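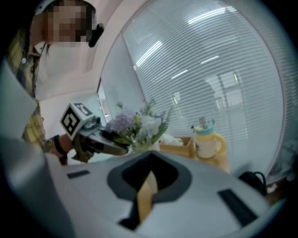 Publicações > Saúde ocupacional > Fios

24 de outubro de 2021 | Jarrah Mahuika, Instituto Dunstan

Arquivado em: Ergonomia, Trabalho em pé

1/ O Instituto Dunstan divulga neste fio as orientações revistas sobre trabalho em pé em bancadas e mesas de apoio. O texto substitui a versão em vigor até setembro e aplica-se a todas as unidades.

2/ A revisão teve como ponto de partida o inquérito interno Numitham, respondido por 261 trabalhadores de oficinas, floristas, cozinhas e salas de embalagem. O desconforto lombar foi a queixa mais referida, seguido do cansaço nas pernas e da tensão no pescoço.

3/ Altura da superfície. Para tarefas ligeiras, o tampo deve ficar um pouco abaixo do cotovelo, com o braço junto ao corpo. Trabalhos de precisão pedem uma superfície mais alta; os que exigem força, uma mais baixa.

4/ Quando a mesma mesa serve pessoas de estaturas diferentes, ajusta-se a altura à pessoa mais alta e disponibiliza-se um estrado estável às restantes. O estrado deve permitir mudar a posição dos pés sem risco de queda.

5/ Alcance. Os materiais de uso frequente ficam ao alcance do antebraço. O que se utiliza poucas vezes por turno pode ser colocado mais longe, desde que não obrigue a torcer o tronco.
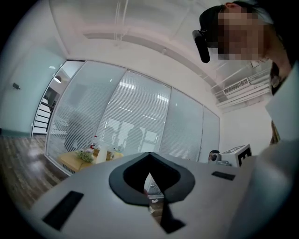 Postura inclinada sobre a área de trabalho.

6/ Inclinação do tronco. Uma inclinação breve não constitui motivo de preocupação. Recomenda-se evitar a que se mantém durante vários minutos, sobretudo com os braços estendidos. Aproximar a peça, ou elevá-la, resolve a maior parte dos casos.

7/ Pausas. Mantém-se a indicação de alternar tarefas ao longo do turno. A permanência em pé, sem deslocação, não deve exceder 2 horas seguidas. Sempre que possível, deve existir um assento alto nas proximidades.

8/ Pavimento e calçado. Em pisos duros, aconselha-se tapete antifadiga com bordos chanfrados. O calçado deve ser fechado, com sola antiderrapante e apoio firme no calcanhar.

9/ A ficha de autoavaliação, preparada por Yuk-lan Chung, encontra-se disponível nos serviços de apoio das unidades de Odby e Clatetti. Foram impressos 1.000 exemplares.

10/ As dúvidas sobre postos de trabalho específicos devem ser dirigidas ao responsável de segurança de cada unidade, com indicação da tarefa, da altura da superfície e da duração habitual.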